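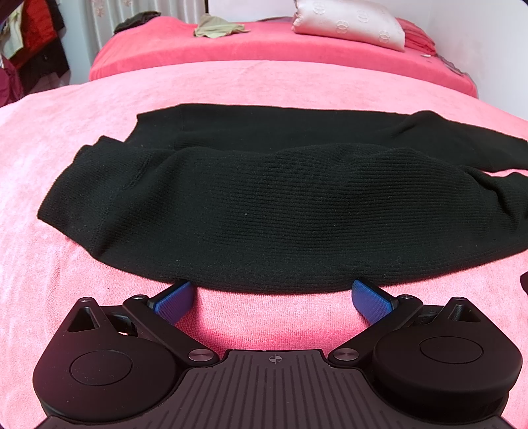
Why Does a Bike Chain Need Oil?

December 2019 | By the Gerkum Kids' Page

Hi again! Last time I promised to explain oil, so let's go. My old bike used to squeak so loudly that dogs in Gallosville barked when I rode past, and my aunt said, "That thing wants oil." I was 12 and had no idea what she meant.

Rub your hands together, fast. Feel them getting warm? The rubbing is called friction. Metal parts do it too. Metal may look smooth, but up close it's covered in tiny bumps, and when 2 pieces slide past each other the bumps catch and scrape (and squeak!). After a while the parts wear away.

Oil gets in between. It makes a thin, slippery layer, so the bumps slide past each other with much less scraping. Anything that does this job is called a lubricant. Say it with me: LOO-bri-kant.
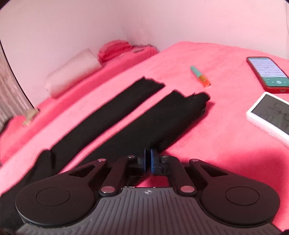
Thick oil, thin oil

Oils aren't all the same. Try this in the kitchen with a grown-up: tip a spoonful of honey onto a plate, then a spoonful of water. The honey is slow and the water runs everywhere. How thick or runny a liquid is has a great name, viscosity. A tiny clock needs thin oil that can creep into small gaps. Big, slow gears often need something thicker, or even grease, which is oil mixed with a thickener so it stays put.

Where did people get it before?

Long ago people used animal fat on cart wheels, and oil pressed from olives or seeds. I saw a wooden cart at the Gostness fair in July and the axle was black with old grease. I got it on my sleeve, and it's still there!

Next time: why oil floats on water.

We use cookies to remember your settings. By staying on this page you agree to our cookie policy. OK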